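Masix Desk Riser, Black Mesh
Item no. 2141

The Masix is a low metal stand with a perforated top and four legs. It raises a monitor, printer or small speaker off the desk and leaves the space underneath open for a keyboard or a stack of mail. Air passes through the top, so a laptop or router can stay on it all day.

Ships flat from our Kallmont warehouse. Assembly takes about 12 minutes with the hex key in the box.
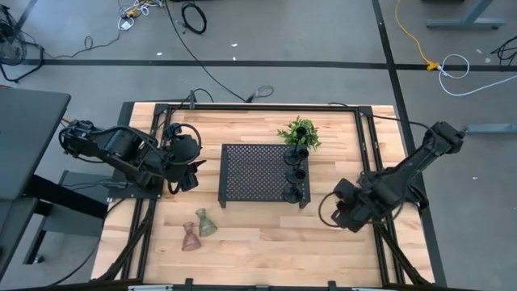
In the box: mesh top, 4 legs, two floor bars, rubber pads, hex key, instruction sheet. Stick the pads on before you load the riser. Spare pads are sold separately as item 739.

Finish is a black powder coat. Wipe with a damp cloth and dry it. Do not use scouring pads or bleach. Dust in the holes comes out with a soft brush or the vacuum attachment.
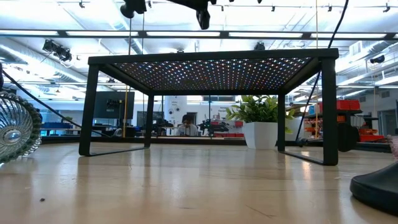 If the riser rocks, loosen all the screws, press down on the top with both hands, and tighten them again a little at a time. Check that the floor bars sit flat.

Also in this range: Bettencourt file tray, Ritent cable box. Both fit under the Masix.

Returns are accepted unused in the original carton. Damaged or missing parts are replaced free during the warranty period. For office orders and bulk pricing, contact Emrys Ruddock at the Kallmont sales desk. Orders placed before 2 p.m. leave the same working day.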